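Visit report: Plultbridge veneer mill, October

The Plultbridge mill sits at the low end of the Clindthorpe industrial road, between a tile warehouse and a bus depot. It slices, dries and lays up decorative veneer for furniture shops. Our group was met at the gate at 9:30 by Korkor Boateng, the production lead, who issued ear protection and walked us through in the order the material travels. I have kept that order.

Log yard and cooking vats

Logs arrive debarked and are stored under sprinklers to keep the ends from checking. Each log is sawn lengthwise into halves or quarters, called flitches, and the cut is chosen by a sawyer who reads the end grain first. The flitches then go into hot water vats. Pale species get a shorter cook at a lower temperature, as long cooking turns them pink or gray. The mill keeps a paper card on each vat with species, time in and time due out. Qiuyue Ye asked why this was still on paper. Boateng said the steam had finished off two tablets.

The vat room floor is sloped to a center drain and is slippery. Visitors should wear proper soles.

Slicing

The slicer is a vertical machine, bought used and rebuilt on site. The flitch is held by vacuum and dogs and moves up and down against a fixed knife, with a pressure bar set just ahead of the edge. The gap between bar and knife controls how tight the sheet comes off. Too wide and the sheet checks on its loose face; too narrow and the fibers are crushed.

One flitch on the day of our visit yielded 422 sheets. They are stacked in the order cut and stay in that order through the rest of the plant. A sheet out of sequence ruins a matched panel, and the operators were strict about it. Cheuk-hei Chung was politely told to put one back.

Knives are changed when the operator hears the cut change. There is a schedule on the wall — it is treated as an upper limit.

Drying and clipping

Sheets pass through a belt dryer with 12 heated sections. The belts press lightly on both faces to limit buckling. Figured sheets are run slower, as the grain rises and falls through the thickness and the sheet dries unevenly. Past the dryer, a clipper trims the long edges and a grader marks defects in chalk. Mineral streak, pin knots and worm tracks are all graded separately, since some customers will take one and refuse another.

Bundles are measured, tagged and wrapped. The tag on the bundle we followed read 970 mm wide after clipping, which Boateng considered good for quartered stock.

Grain and figure

Efua Sarpong gave a short talk in the sample room on how the cut affects the face. Quartered stock gives close, nearly parallel lines. Flat cutting gives arches. Where the fibers in the tree were wavy, light reflects off them at changing angles and the face shows alternate light and dark bands, even with no real difference in color. She advised buyers to look at a sheet from two sides before accepting it, and to view it in the light it will be used in.

Pale woods are the hardest to judge. A matte finish hides less than people expect, and a cool shadow can make a beige face look gray.

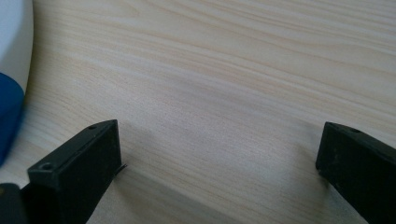 Lay-up and pressing

Sheets are jointed on a guillotine, edge-glued and pressed to a core. The mill sells its standard panel under the name Uleck, with a thicker grade called Antwi for tops that will be sanded again later. Both have a balancing sheet on the back face. Mariama Ayaaba asked about panels cupping in dry rooms, and was told that most complaints trace back to shops leaving the panels leaning on a wall for a week.

The press was down for a platen repair, so we saw the loading side only.

Practical notes

Tours run in the morning and must be arranged through the mill office. Photography is allowed in the sample room and the yard. Parking is by the tile warehouse. The offcut shed by the gate sells bundle ends by weight, cash only, and closes at noon.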